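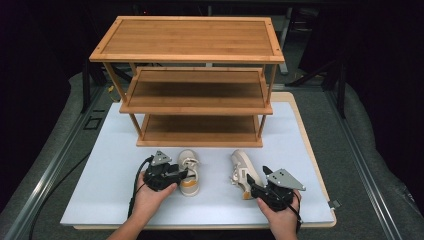

Sneakers and a bamboo shoe rack at the Ereo open day, with a gripper in each hand.

Ereo opens its doors, but the robots still need people

Visitors to Ereo's open day in August were promised a look at "the home help of tomorrow." Much of what they got was a person putting shoes on a rack.

The company says it has recorded 3291 shoe-handling runs so far, all done by staff using hand-held grippers. The recordings are meant to teach a machine to do the same job alone. When that might happen was harder to pin down.

"We don't give dates," said Farzana Virk, who runs the project. "Shoes are soft, they tip over, and the laces get in the way. If we can do shoes, we can do a lot of things in a hallway."

Berhanu Lemma, who came with his two sons, was not sold. "My kids can do this now, and they're cheaper," he said. "I'd like to see it handle a wet boot with a dog standing there."

He has a point. The sneakers on show were light-colored low-tops, and the rack stood on a clean white board. Few front halls look like that. Asked how the system would cope with sandals, high heels or a child's rain boots, Virk said those were "on the list."
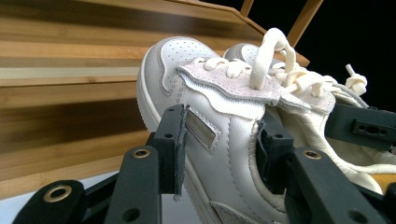 What it costs, and who pays

Ereo has 16 people on the project and shares the bill with Limora, a furniture seller that wants to offer a tidying service to its customers. Neither would say how much has been spent.

Saron Moges of Limora said a trial in real homes would come next, and that 313 households had signed up to hear more. Signing up is free and commits them to nothing. Moges would not guess at a price for the finished service, or say whether shoes would be part of the first version.

The next open day has not been scheduled.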